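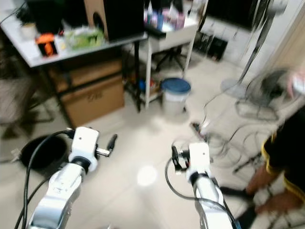
4.2 Comparing the two gripper controllers

The case for replacing the controller that came with our grippers rested mainly on a claim made by Sornevia, whose own controller is sold as a direct swap. The claim is that closing force is adjusted as the fingers meet the object, so that soft packaging is held firmly without being crushed. We had no strong reason to doubt that this can be done on a bench. We did doubt that it would matter much on a pair of arms working over a pile of mixed packages, where in our experience most failures happen before the fingers have touched anything.

The comparison was run at Taltport in February 2020. Both controllers drove the same grippers on the same pair of arms, and the fingers were left as they were. Wenjie Song operated the arms throughout. A single operator removes one source of variation and adds another: by the end of the second block she knew the task far better than at the start, and swapping the order of the controllers between blocks only partly deals with that. Readers who would like to see several operators are right to want it, and so would we.

Each attempt began with one gripper near the pile and ended when a package had been set down in the target area, been dropped, or been given up on. An attempt was given up on after 15 seconds without a hold. We made 500 attempts in all, split evenly between the controllers. Packages were drawn from the same stock each time but were not laid out in a fixed pattern, as a fixed pattern would have favoured whichever controller we happened to tune first.

We left the cables on the outside of the arms. The supplier of the arms, Dumitrescu, advises clipping them flat along the links, and for a permanent cell that is sensible advice. In our set-up the clips had to come off at each change of controller, and after two changes we stopped putting them back. The loop at the wrist is therefore longer than it should be (Figure 4), and it may have cost us some attempts near the edge of the table. It was the same for both controllers, so we don't think it affects the comparison, but it does make our overall success rate a poor guide to what these grippers can do.

Figure 4. Head view of both arms at the table. The left gripper is just in front of the pile; the right gripper is beyond the table's edge. The gripper cables hang in loops outside the arms.

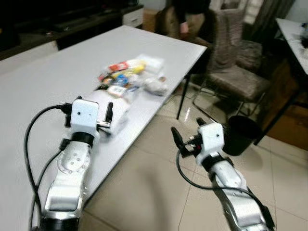 A total of 107 attempts failed. Before looking at which controller was in use, Liviu Cârstea sorted these from the recordings into failures before contact, failures while closing and failures after lifting. Most fell in the first group. The fingers came down on top of a package, or beside it, or pushed it further into the pile, and the controller had no part in any of that. A force-sensing controller can't help with a package it never touches. This seems too plain to need saying, yet the success rates quoted for such products rarely separate the groups, and a buyer comparing headline figures has no way of knowing how much of the difference comes from the aim of the arm.

Among the failures while closing, the Sornevia controller did better on soft bags. The operator noticed this during the trials, which is a weakness in itself, as she may have approached such items with more confidence when she knew which controller was running. We had meant to hide the choice from her. The two controllers make different sounds when the fingers stall, and the plan was dropped on the first morning.

With stiff boxes we found no difference that we would be willing to defend. The supplied controller closed faster and the Sornevia controller closed more gently, and neither habit seemed to change what happened next. After lifting, there were too few failures on either side to say anything useful.

A third controller, the Flollalar, was tried in January and left out of the comparison. It lost its connection to the left gripper several times in the course of setting up. We never found out whether the fault lay in the controller, the connector at the gripper housing or our own wiring, and it would be unfair to report it as a failure of the product. It would be equally unfair to suggest that it passed.

The recordings themselves set a limit on how finely failures can be sorted. The head camera moves with the head, and whenever it turns quickly the small items on the table smear into one another. In some attempts the moment of contact could not be made out at all, and the label then came from the package's position once the picture had settled. A second sorting by the same person agreed well with the first, but this shows only that he was consistent. Wrist cameras would have given a closer view of the fingers – at the price of two more cables at exactly the place where we already had too many.

Our view of the swap is a cautious one. For a line that handles mostly soft bags, the Sornevia controller may be worth the trouble of fitting it. For a mixed pile like ours, the same effort would be better spent on the approach: where the gripper is sent, at what angle, and how soon a bad descent is abandoned. We kept the supplied controller for the experiments in Section 5, partly on these grounds and partly because it was already fitted when the comparison ended.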